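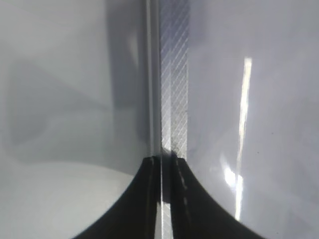

Reading time: 2 minutes

Care of Smooth and Ridged Surfaces in Shared Kitchens and Workrooms

This guidance applies to all shared rooms at the Derkley and Wekodton sites. It replaces the sheet issued in September.

Pale, glossy surfaces show smears sooner than matt ones and should be wiped at the end of each session. Use a soft cloth, well wrung out, with a little washing-up liquid in warm water. Work from the top downwards, rinse the cloth, and go over the surface a second time with clean water. Dry with a separate cloth. Scouring powder and green-backed pads must not be used on any glossy finish, as the scratches cannot be polished out.

Patterned or ridged strips need a different approach. Wipe along the lines of the pattern and never across them. Where grease has settled in the grooves, apply the same soapy water with an old soft toothbrush, leave for a few minutes and wipe away. Metal strips should be dried at once.

Narrow edges and the joins beside them are the places most often missed. Fold a thin cloth over the blunt side of a table knife and draw it slowly along the join. Do not pour or spray liquid directly into a gap. If a panel edge has lifted, stop cleaning and report it to the site office.

For a small dark mark that does not come away with soapy water, make a paste of bicarbonate of soda, test it on a hidden corner, and rub lightly with a fingertip. Users of the Hsueh Room should note that cloths are kept in the drawer beneath the sink and are to be returned for washing.

Issued by Ermira Nikolovski, Premises and Household Services. Last reviewed 11th March.

Comments (3)

Favora
The knife and cloth method works very well on our cooker surround. Thank you.

R. T.
May white vinegar be used on the metal strips?

Premises and Household Services
Diluted vinegar is acceptable on stainless steel if rinsed off promptly. It should not be used on aluminium.

Contact Premises and Household Services | Copyright, all rights reserved | Back to top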